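June 2026 – reading corner, Liltgate workshop

Started today with the shelf of printed matter. The plan from last month was to sort everything by size, but I changed my mind after the first hour. Sizes do not help anybody to find a recipe. I sort now by subject, and inside the subject by language.

The shelf holds 179 items at the moment. The board we cut for it is too short by 30 mm, so the last few magazines stand outside, against the wall. I will ask Grenetti if they can still supply the same board in the longer size. If not, we take the one from Betancur and paint it.

For the food section I made two piles on the table, one for cooking and one for drinks. The drinks pile is small. Most of it came in the box from Grenau, together with old catalogues and a lot of thin booklets which I have not yet read. I keep the booklets under the books for now, so that they stay flat.

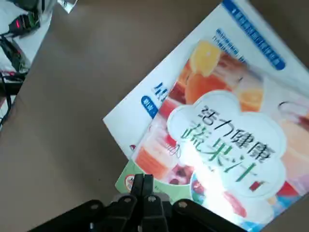
*Juice book (活力健康蔬果汁) on top of a white booklet with a blue band. Both still to be entered in the list.*

The title of the juice book I would translate as "Vigorous Health Vegetable and Fruit Juice", but I am not sure that "vigorous" is the best word. Maybe "lively". I write both in the list, with the Chinese title first. The colleague who reads Chinese better than me should please correct it in pencil.

The cover has a lot of orange and red, with the title on a white cloud, so it is easy to find again even when the label falls off. It goes to drinks. The white booklet I put to "not decided" until I have gone through it properly.

Labels: the paper ones do not hold well on shiny covers. I tried two kinds of glue on a spare catalogue and the second one is better, but it needs a night under weight. We have 430 labels left on the roll, more than enough.

To do:

- measure the shelf again, on the left side also
- write the Chinese titles by hand, the label printer cannot do them
- move the catalogues to the lower shelf
- ask if we keep double copies or give them away in September

Stopped at the letter M of the craft books.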